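Stop Buying Furniture You Plan to Replace

I moved apartments in January and I'm still mad about a bookcase.
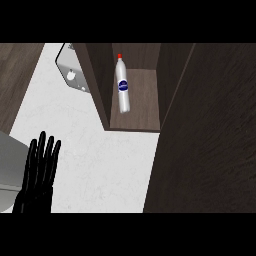 It came from Norow, it cost me 100 dollars, and it lasted exactly one trip down the stairs. My friend Kamonchanok Sitthichai was on the other end when the side let go, and she just stood there holding a shelf and laughing at me. Fair enough! It was the second one I'd bought.

So I've become a bore on this subject. I think most of us would be happier owning less furniture and paying more for it, even if that means eating dinner on the floor for a while (I did, for 3 weeks, and my knees have opinions). The dresser I have now is secondhand, from a shop called Loreck, and it was 447 dollars, and yes, I winced. But the drawers slide, and I've already dragged it across the room twice because I couldn't decide where it should go.

Jinfeng Cheng, who I used to work with, thinks this is snobbery. He says people buy cheap because cheap is what they've got on payday, and I don't have a great answer to that. I was broke at 22 too. I'd still tell my younger self to skip the matching set - get a decent bed and wait on the rest.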